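We nearly missed the turn for the Brurnthorpe mill because the sign was hidden behind a hedge, and then we sat behind a tractor for the last two miles, so by the time we parked in the field the morning tour had already left. No harm done! Fenna went straight for the tea tent and came back with four cheese scones, and we ate them sitting on a wall and watching the water go by.

I've wanted to see this place for years. It's a woolen mill, still working, and they open the whole building to visitors for one weekend in September. The rest of the year you can get into the shop and that's it. Tickets are cheap if you book ahead and a bit less cheap at the gate (we paid at the gate, of course).

Our guide was Tudur Ruddock, who started there at sixteen sweeping floors and now looks after the looms. He took us up to the top floor first, where the fleece comes in, and oh, the smell. Sheep and oil and something like old rain boots. There were bales stacked along one wall and he let the kids in the group stick their arms in up to the shoulder. I may have had a go too.

Carding is one floor down. I had never understood carding from books, all those diagrams with arrows, but you stand next to the thing for two minutes and you get it. The wool goes in as a mess and comes off the far end as this soft, floaty sheet, like the inside of a comforter. One of the machines was built by Van Damme and Tudur talked about it the way my uncle talks about his truck. He has a drawer full of spare teeth for it that he's been saving up from mills that closed.

Then the weaving shed. Wow, the noise! They hand out foam earplugs and you really do want them. Only a few looms were running and I could feel it in my ribs. They were making a gray and mustard check for Grullgate blankets, and I got stuck there watching the pattern creep up until Fenna pulled me along by the sleeve. A warp for one of those takes 700 threads on the narrow loom, and every one has to be drawn through by hand. Mi-kyung Moon was doing exactly that at a bench by the window, with a little hook, chatting away the whole time without losing her place. I can't even thread a needle if somebody's talking to me.

My one grumble is the finishing room, which was roped off. You could peek over the rope at the big washing tubs, but the talk was done from a laminated card and the man reading it went so fast that I only caught half. I'd have loved to hear more about the teasels.

The shop, well. I told myself one skein. The seconds bin is at the back on the left, and that's where you'll find blankets with a tiny flaw for 23 pounds. I looked mine over on the wall outside and still can't find what's wrong with it. Fenna bought socks.

If you go next year, get there before ten, wear shoes you don't mind getting oily, and bring cash for the scones because the card reader kept dropping out.

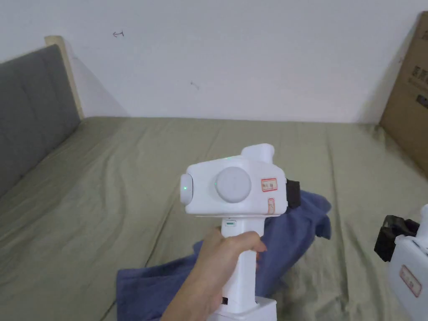 We took the river path back to the field, which adds ten minutes and is muddy past the second gate, and I'd still go that way again. The blanket's on the couch now and the cat has claimed the mustard end.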